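Hillow erweitert Teleoperationspaket Brusari um Handführung und Aufzeichnung am Handgelenk

Neue Version fasst beide Verfahren in einem Datenformat zusammen / Auslieferung ab Juli

Utunwood – Hillow liefert ab Juli eine überarbeitete Version des Programmierpakets Brusari aus. Bediener können einem Roboterarm eine Aufgabe damit wahlweise per Fernsteuerung oder durch direktes Führen des Arms vorgeben. Beide Verfahren schreiben in dasselbe Datenformat und lassen sich innerhalb einer Aufgabe kombinieren. Bisher waren dafür getrennte Projekte anzulegen.

Bei der Fernsteuerung bewegt der Bediener einen Führungsarm, dessen Gelenkstellungen auf den ausführenden Arm übertragen werden. Die Handführung eignet sich vor allem für kurze Wege mit Kontakt zum Werkstück. Der Wechsel zwischen den Betriebsarten erfolgt über einen Fußtaster. Die laufende Aufzeichnung wird dabei nicht unterbrochen, der Umschaltzeitpunkt wird als Marke abgelegt.

Zu jeder Vorführung speichert Brusari Gelenkwinkel, Öffnungsweite des Greifers und das Bild einer Kamera am Handgelenk. Die Kamera ist so ausgerichtet, dass beide Greiferspitzen im Bild bleiben. Bei schnellen Verfahrbewegungen ist der Hintergrund entsprechend verwischt, die Stellung der Finger zueinander bleibt ablesbar. Solche Abschnitte werden in der Voreinstellung nicht verworfen, sondern mit einem Schärfewert versehen und können beim Training geringer gewichtet werden.
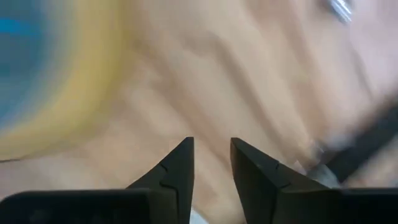

Bild: Anwendungstechnik Hillow (Leiter: Svatopluk Oravec)

Schwarze Greiferfinger mit spitz zulaufenden Enden, geöffnet über einer hellen Fläche. Aufnahme der Handgelenkkamera.

Erprobt wurde die neue Version im Anwendungslabor Khamphan an Sortier- und Ablageaufgaben mit gemischten Gegenständen. Für die Referenzaufgabe zeichneten die Bediener 78 Vorführungen auf, davon 33 mit Handführung. Fehlgriffe und Korrekturbewegungen verblieben im Datensatz und wurden gesondert gekennzeichnet.

„Eine Vorführung mit sauber nachgesetztem Griff enthält Information, die in einer geglätteten Bahn fehlt“, so Oravec. „Wir haben die automatische Glättung deshalb aus der Aufzeichnung herausgenommen und in die Auswertung verlegt. Die Rohdaten bleiben unverändert.“

Geändert wurde außerdem die Synchronisation. Kamerabild und Gelenkdaten erhalten ihre Zeitstempel nun von einer gemeinsamen Quelle in der Steuerung. Eine nachträgliche Zuordnung auf dem Auswerterechner entfällt. Fehlende Einzelbilder werden im Protokoll ausgewiesen und nicht durch Wiederholung des vorherigen Bildes aufgefüllt.

Brusari ist in zwei Ausführungen erhältlich: als Softwarelizenz für vorhandene Arme mit offener Gelenkschnittstelle sowie als Komplettpaket mit Führungsarm, Handgelenkkamera und Fußtaster. Im Komplettpaket sind drei Schulungstage enthalten. Projekte aus der Vorgängerversion können importiert werden, Betriebsartmarken sind dort allerdings manuell zu ergänzen.

Technische Unterlagen und eine Liste der unterstützten Steuerungen sind auf Anfrage beim Vertrieb erhältlich.

Pressekontakt
Hillow, Unternehmenskommunikation, Utunwood
Abdruck honorarfrei, Belegexemplar erbeten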